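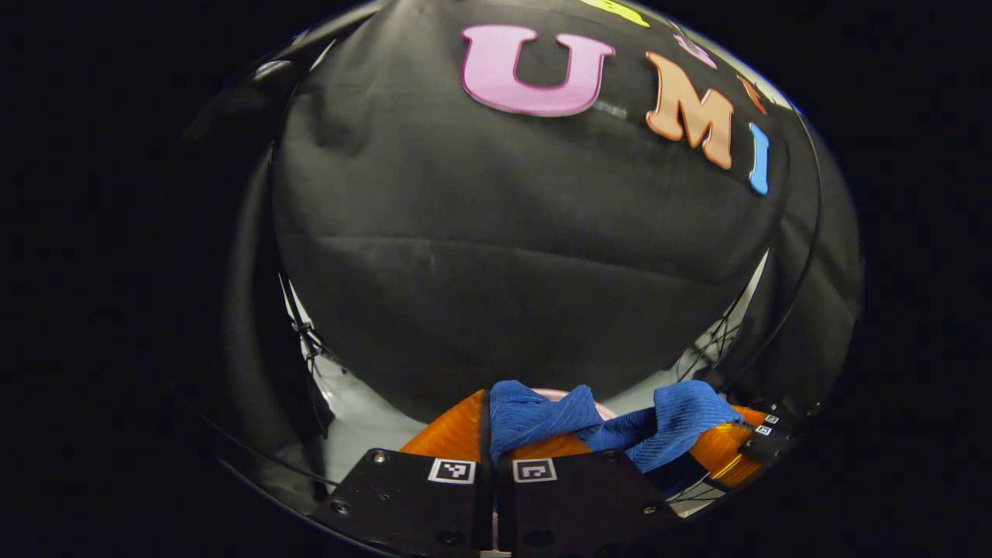

Ferport Community Hall Association
Minutes of the general meeting, Apr 16, 2020, held by teleconference

Chair: Senyo Addo
Quorum: present

1. Previous minutes
Accepted as circulated, with one correction. Item 4 should read "Plultden Road entrance", not "Plultden Road exit".

2. Matters arising
Key register has been updated. The side gate padlock is still to be replaced.

3. Finances
Balance of the operating account is $1,183. The insurance premium is paid. Hire fees have stopped while the hall is closed and no refunds are outstanding. Power to be kept on for the cool room only.

4. Roof drainage
Two quotes received for the north gutter, from Öberg and Furken. The Öberg quote covers removal of the old gutter and new downpipes. The Furken quote leaves out the downpipes and is valid for 30 days. Members asked whether the existing downpipes meet the current size requirement. Chair to check with the council.
Motion: that the Öberg quote be accepted, subject to the council's answer on pipe size. Moved and seconded. Carried, 2 against.

5. Floor
Resealing of the main floor put off until October. The colour of the line marking was discussed and left open. Badminton users to be asked for court dimensions in metres.

6. Correspondence
In: letter from the Plultden Road neighbours about overhanging branches. 
Out: reply to the neighbours, stating that the branches on the boundary will be trimmed back to the fence line.

7. Other business
Storeroom shelving to be labelled before the hall reopens. Hirers' rules to be reprinted with the new phone number.

Meeting closed. Next meeting to be advised by email.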